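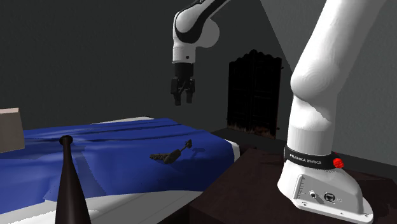
Please tell me they've kept the ferry chase in, wrote one reader from Bullbridge as soon as word got round about the new cut of Flata, and I'm very happy to report that they have. Every soggy second of it!

If you missed it first time (and going by the ticket sales, most people did), Flata is the family adventure from Zinchenko Pictures about two sisters packed off to spend the summer with their grandad on a tiny island. He's meant to be running the ferry. Unfortunately he's sold it to pay for a lighthouse lamp that doesn't work, and the new owner wants to tow it away before the village regatta. So the girls decide to pinch it back, with the help of a very seasick postman and a goose.

I saw it when it did its short run last spring and came out with mixed feelings. The first half was a proper hoot. Then it wandered off into a long business about the grandad's old sweetheart and the deeds to the boathouse, and the children in front of me started kicking the seats and asking for the loo. You could feel the whole place go fidgety.

Well, somebody at Zinchenko must have been listening, as the film is coming back to cinemas in September and it's 15 minutes shorter. Nearly all of what's gone is from that boathouse stretch. The sweetheart is still in it, but she now turns up at the regatta with her own boat and gets on with things, and I think that suits her far better. There's also a fresh bit of music over the ferry chase — lots of fiddles, a bit of tuba — and a short new scene at the end which I'm not going to spoil, except to say keep an eye on the goose.

I was lucky enough to get into an early showing at the Grenasside Picture House, where they'd squeezed it in at 4 o'clock so that families could come along after school. It was a good crowd, plenty of grandparents, and a great deal of popcorn on the floor by the end. The laughs came much quicker this time. The postman falling off the jetty got a huge roar (he does it twice, and the second one's better), and when the ferry finally started up there was clapping from the back rows. I may have joined in.

It still isn't perfect. The villain is a bit thin, all moustache and shouting, and I never did work out how the girls get from the lighthouse to the harbour in the middle of the night without a torch between them. My nephew, aged 6, wasn't bothered by either of these things. He did get under his coat for the fog scene, though, so if you've got a nervous one it might be worth having a hand ready to hold. It's a PG and I'd say that's fair. There's some mild peril, one rude word from the grandad and a lot of people getting wet.

The new version will be shown at Grenasside for the whole of its first week, with Bullbridge getting it straight afterwards. The Bullbridge Regal will have it on both its screens for the opening weekend, which seems brave, but they did very well with the dog film at Easter and I suppose they know their customers. The Regal is also putting on a quieter morning showing with the lights left up a little and the sound turned down. Ask at the box office for that one, as it doesn't seem to be on the website yet.

As for a follow-up, Zinchenko are keeping quiet. The new ending certainly leaves the door open, and there was a fair bit of chatter in the foyer about what the sisters might get up to next. I'd go and see it. I'd like more of the postman, please, and I wouldn't say no to a second goose.

Tickets for Grenasside are on sale now, and children under 4 get in free if they sit on a lap.

More film news
Grenasside Picture House to bring back the interval ice cream
Bullbridge short film night: send us your entries
Review: The Snow Bus is a bumpy but likeable ride
Half-term films for wet afternoons
Regal organ heard again after long repair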